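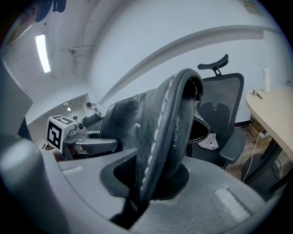
Handout 6: The Bag on the Chair

Household Machines, Section 2. Revised 14th October. Replaces the version that had the wrong reading on it, for which I have received enough email.

Last session ended in the middle of dishwashers. We will leave them there. The question for today is whether a machine can tidy a room, and we are going to spend the whole session on one item in that room, a black leather bag. If you think this is a small topic for a course you are paying for, please hold the thought until the exercise at the end.

1. What counts as a chore

Most lists of "tasks robots can do" are lists of motions. Pick, place, push, pour. A chore is a motion with an opinion attached. "Pick up the bag" is a motion. "Put the bag where it goes" is a chore, and it contains at least one argument between the people who live there.

For this course a chore is done when a person walks into the room afterward and doesn't have to do anything. If they have to go over and straighten it, the machine has done part of a chore, and the person has done the annoying part. Write this definition down. You will want it when we get to the Ollik brochure.

2. Why bags are hard

Cups hold still. A cup has one shape, and if you know where the rim is, you know where the rest of it is too. Leather folds, and the shape you planned for may be gone as soon as you squeeze it. The strap is worse. It loops, it flops over, it gets under things, and it will catch on the armrest of any office chair ever built.

Places to take hold, in the order students usually suggest them:

The strap. Easy to grab, but now you are carrying a pendulum. Fine for a person, who corrects for the swing without thinking. Less fine for an arm that planned its path before the swing began.

The body, pinched from both sides. Steadier. Whatever is inside gets a say, and you don't know what is inside.

The zipper pull. Every year. Please stop suggesting the zipper pull.

3. Hands first, robots later

A common way to teach an arm a job is to skip the arm. A person takes a gripper in hand and does the job with it, cameras watch, and the recording becomes the lesson. The patterned cubes on the gripper let software work out where the thing is and which way it is turned. It is a sensible method. It also means that the most advanced household robot in many rooms is a person in a T-shirt, holding what looks like an expensive pair of salad tongs.
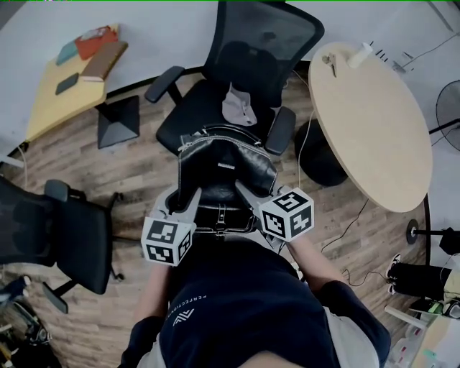

Fig. 2. Side pinch on a leather bag, chair seat, gripper held by hand.

Look at how much of the skill in Fig. 2 belongs to the person. The fingers are simple. They open and they close. Somebody has to decide where to close them, how hard, and what to do about the strap. When a demonstration goes well, be careful whom you congratulate.

Notice the furniture too. Mesh chairs have wheels, so a push on the bag may turn into a push on the chair. Round tables have no corner to line things up with. Cables on a floor are nothing to you and a considerable event to anything that rolls.

4. Three claims, and what to do with them

You have the product sheets in the packet. Read them with a pencil.

Koneo says its arm "handles everyday items." Find the list of items. It's in the footnote, and it is mostly boxes.

Ollik says its machine tidies a living room "in one pass." The living room in question contains 3 objects and no chairs. I would also be tidy in there.

Madutden, to its credit, reports 265 attempts and says what happened in the failures. This is the least exciting sheet of the lot and the only one I would lend money to. Note that "success" there means the item left the seat. Apply the definition from part 1 and see how you feel.

5. So, yet?

For one known item, in one known room, with someone nearby to rescue it: often, yes. For your room, on an ordinary morning, with your bag: no, and I wouldn't throw out your own arms. The shop floor is further along, mainly since a shop floor can be rearranged to suit the machine and your family can't.

Exercise (due before the December break)

Choose a soft item with a strap or a handle. Put it on a chair. Using 2 fingers of one hand and nothing else, move it to a hook or shelf. Then write up:

a. where you first took hold, and whether you changed your mind
b. every time the item did something you hadn't planned
c. what a person entering the room would still have to fix

2 pages at most. Diagrams are welcome, including bad ones.

Reading: Guimarães packet, the chapter on cloth and leather. Skip the history section unless you like looms.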